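The arm that won't do socks

Hendrik Khumalo would like it known that he can fold a jumper. He has been able to do so since childhood, he says, and his mother would vouch for him. What he can't do is get a machine to pick one up off the floor, which is how he has spent his evenings since April.

The machine is called Plindley. It lives at the Wonley workshop, a shared space behind a row of garages where members pay by the month for benches, a lathe and the use of a kettle with opinions. Khumalo, a bus timetable planner by day, built the arm with fellow member Nyokabi Rotich, who did the wiring and, by her account, most of the worrying.

"I said we should start with a block," says Rotich. "Everyone starts with a block. A block has corners. Hendrik said blocks were boring and he'd never lost a block down the back of a radiator."

So they started with cloth. Cloth, it emerged over seven weeks, has no handle, no fixed shape and no wish to help. The first gripper pushed it along the floor like a broom. The second got hold of it very firmly and then wouldn't let go, and Rotich had to take a finger off with a screwdriver. 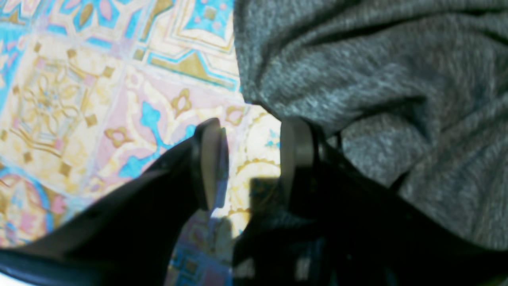 Why not use suction, as plenty of factory machines do?

Suction works well on card and glass, but air leaks straight through knitted cloth, so a cup strong enough to lift a jumper needs a noisy pump and still drops it half the time.

Khumalo knows about the pump because he bought one. "It sounded like a goose in a biscuit tin," he says. "Mandla asked me to take it outside, and then he asked me to take it further outside."

Mandla Botha has the bench next door and makes chairs. He describes his part in the project as "being present". He did, however, suggest the change that Khumalo now talks about most: coming in at a fold. A flat sheet gives two fingers nothing to close on. A ruck or a crease gives them a ridge, and a ridge can be pinched.

"I'd been trying to smooth everything out first," says Khumalo. "Mandla watched me do that for an hour and said, why are you ironing it?"

The height was the next trouble. Too high and the fingers shut on air. Too low and they press on the floor, at which point the motors strain and Rotich reaches for the switch. Khumalo's notebook lists 21 attempts from one evening, 16 of them marked with a single word that we have agreed to leave out.
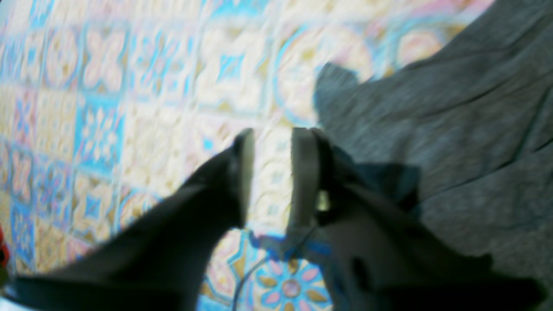
They settled on a slow approach for the last stretch, with the fingers half closed on the way down so that there is less travel left at the end. It costs time. Khumalo reckons he could tidy the whole room by hand while the arm makes up its mind, and Rotich has offered to hold the stopwatch.

Is he tempted to buy a ready-made gripper? He looks a little hurt. "I've looked at them. I've looked at them quite late at night. But then I'd have somebody else's gripper and my own software, and when it went wrong I'd know exactly whose fault it was."

The next job is letting go neatly. At present Plindley releases things the way a teenager does, from wherever it happens to be. Rotich wants it to lower the cloth before opening its fingers, and has written some code to that end which Khumalo calls "very polite". He hasn't yet tried it with anything he'd mind losing.

Socks have been struck off the list until further notice. "They come in pairs," he says. "I'm not ready for that conversation."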